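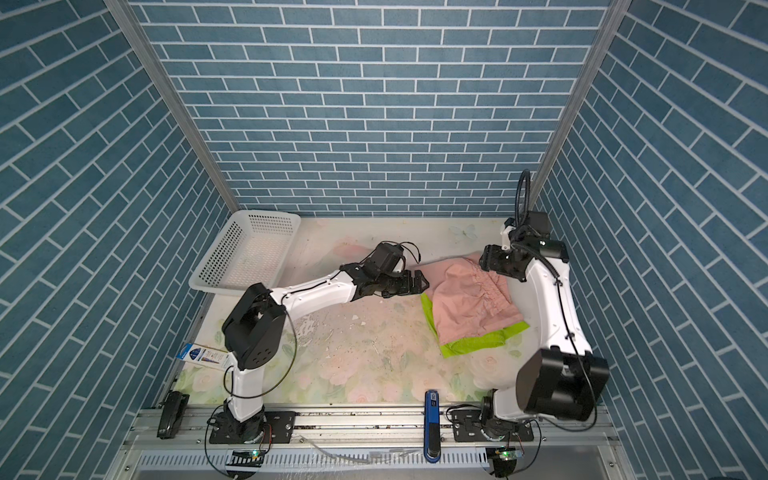
Photo: Poppy Cheetham

The Level at Vinavik

Clegg reached the gauge hut at 6.10 and entered the time in the book. The reading was 542 millimetres. He tapped the glass, waited for the float to settle, and read it again. It was still 542.

The reservoir at Vinavik had one spillway, two valves and a gauge installed by Roltell in the year his father took over the post. The gauge was read twice a day. The readings went by telephone to Erkance, where a clerk repeated each figure back and rang off. In April the level normally rose with the melt, by 10 millimetres a day or a little less. It had now stood at 542 for nine days.

He checked the float chamber first. The inlet pipe was clear. He lowered a weighted line from the jetty and measured down from the brass mark, allowing for stretch, and the line agreed with the gauge. He then walked up to the inflow, where the stream was running high and brown over the measuring notch, and worked out the volume on the back of a seed packet. The lower valve was shut. The upper valve was open by a quarter turn, as it had been since autumn. More water was going in than was coming out, and the level had not changed.

He telephoned at seven.

"542," he said.

"542," said the clerk.

"Has anyone remarked on it?"

"On what?"

"It's the same figure."

There was a pause, and a sound of pages. "It's within limits," she said. "The upper limit is 81 centimetres. The lower is 265 millimetres. You're between them."

"The two limits are in different units."

"They've always been like that," she said, and rang off.

Clegg ate his breakfast standing. On the shelf over the stove were his father's books, one to a year, in green cloth. He took down the last of them and turned to April. The column began at 498, climbed in the ordinary way to 542, and stayed there for twelve lines. The hand was even throughout. On the thirteenth line the figure was 611, and against it, in the space meant for remarks, his father had written: Moved the boat.

There was no other remark that month. The boat lay where it had always lain in Clegg's time, keel up on two trestles behind the hut, forty metres above the water. The grass under it was white. He had painted it twice and had never had it on the reservoir.

He read the entry again, put the book back and went out. The evening reading was 542. He telephoned it through, and the clerk repeated it.

On the morning of the twelfth day he was up at five. He laid out a rope, two fence posts for rollers and a tin of grease, and carried them round to the back of the hut – it was just light enough to work. One of the trestles was already down.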